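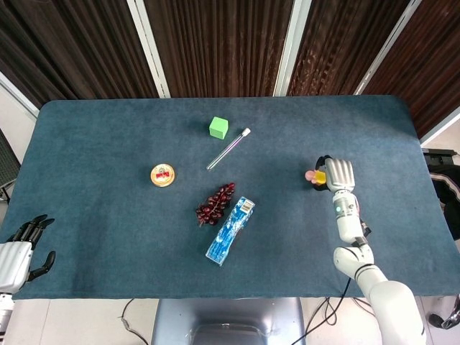
Print this message | E-mail this thread to a friend

Filed under: Club Lists > Robotics > Build & Practice

Re: object set for the pick and sort round

Sorry for the slow answer, was in the lab till they locked up and then my phone died. Answering inline, then a few things at the bottom that everyone needs to read before next session.

Gillespie Nisbet wrote on November 17, 2023:
> Hi all. Went through the rules for the Fliltora round again and I think we
> are practicing the wrong things. We keep doing cubes. Cubes are fine but
> the rules say "household and irregular objects" and we have hardly touched
> the irregular part.

Agree. The green cube stays in because it's our sanity check, if the cube grasp goes bad then something's off with calibration and there's no point running the rest. But it's one object. Mixed table from now on: cube, test tube, the flat tin, grapes, the blue package. Plus the small yellow and pink thing for the right hand.

> Also the test tube. Do we really want glass on the table? And who is
> teleoperating, because last time three people had a turn and the episodes
> look like three different robots.

Glass stays for now. It's clear and shiny, depth is terrible on it, and that's exactly what they'll throw at us. Cap stays ON. If somebody breaks it we go to plastic and I'll stop arguing.

Operators: two people per session max, and you write your name in the log. The name, not initials, we have two people with the same initials. Do a full block of 18 before you swap. I know it's boring.

> Third thing, the tin. Fingers slide right over it. I think it is too low
> for the hand and we should drop it.

Don't want to drop it. Try coming in with the thumb on the near side and tip the wrist a bit more then you think you need. I got 9 in a row that way and then lost it completely on the next one, so no, it isn't solved. But it can be picked up. Benítez wrapper has the wrist limit set too conservative, I'll push a change tonight, pull before you run anything.

> Last, can we lose the cloth? It bunches up and the segmentation hates it.

No please. Bare table was worse, glare all over the place, and hard objects went skating off when the fingers touched down. The teal is good for contrast against nearly everything except the blue package, that one I grant you. Smooth it flat between blocks and quit worrying about small folds. Somebody bring a lint roller.

OK other stuff.

1. Episode count. We said 1000 by the end of term. With what we have uploaded we're behind, not hopelessly. I threw out 56 from the last batch, mostly ones where the left hand never did anything but the task label said two handed. Check the label before you hit record!! Label is in the dropdown, it does NOT reset itself.

2. Object placement. Stop lining things up. Everyone puts them in a nice row and the policy learns the row. Scatter them, turn the tube and the package at an angle, put the grapes near the package so it has to choose. Grapes by the stem is allowed, grapes by the whole bunch is also allowed, just note which.

3. Left hand parking. Rest it at the left edge of the cloth, palm in, before you start with the right. If it starts from anywhere else Prolside flags the episode and I have to go fix it by hand.

4. Cables. They're on the floor around the base, both sides. Look before you walk up to the arms. Yes I am talking to the person who unplugged the right arm mid run.

5. Curtains closed, every time. I can tell from the video when they weren't and so can the model.

6. Wedov is still our team name on the entry form. If you hate it you had since April to say so.

Gillespie, can you rewrite the task sheet with the new object list? Whatever you've got is fine, half a page. And bring back the other drawstring bag if you have it, the spare objects are in there and I need the second tin.

Going to try the handover again next time, pick with right, pass to left, drop by the cube. Might be a mess. Come early if you want to drive.

gotta run

> --
> Gillespie Nisbet
> build & practice list

Reply to list | Reply to sender | 9 replies in this thread | Share (0)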